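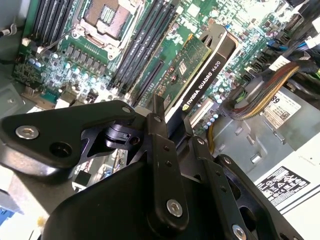
Do I have to take the graphics card out before I put new memory in an old workstation?
Usually you can leave it where it is. If the card is short and your fingers fit past it, work around it. I only pull mine when I can't reach the latches.

I bought a retired office tower from Tillman for 80 dollars, and it's become my favorite winter project (my desk is a mess, I don't care!). These are the steps I use.

Step 1. Shut down, unplug, and hold the power button for 3 seconds. Lay the case on its side and take off the panel.

Step 2. Find the empty slots. Memory slots are the long black ones near the CPU socket. The card slots run next to them, and a blue one like the one holding the Quadro K620 is easy to spot.

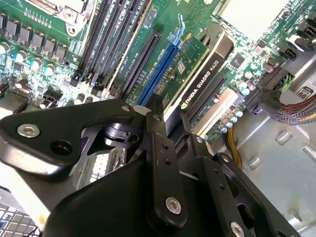

Step 3. Open the latches and line up the notch. Press down evenly until it clicks – it takes more push than you'd think. My friend Silvia Kuruc stood hers up crooked and had to start over.

Step 4. Check the cables before you close up. Tug gently on the SATA ones, and keep them clear of any fan.
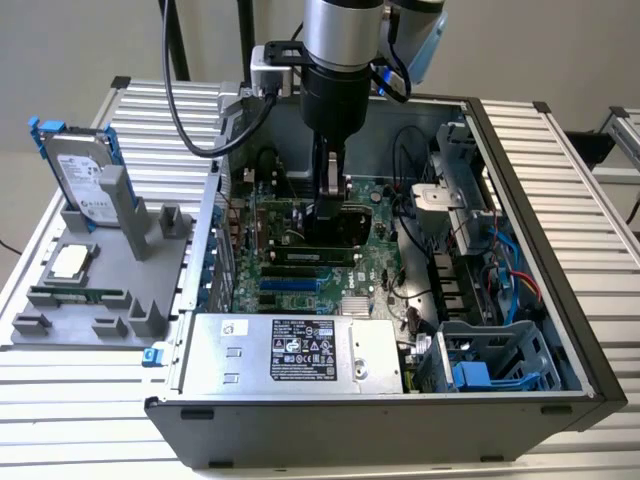 Parts and Storage

Put everything you take out somewhere it can't roll away. A tray with pockets is great for this, with the hard drive standing in its own slot and the CPU and memory lying flat,
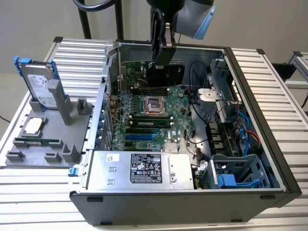 and I label each spot with tape so I know what goes back first. Drives with blue rails slide right into the cage, so leave the rails on. Then plug in, boot, and check the memory total in setup.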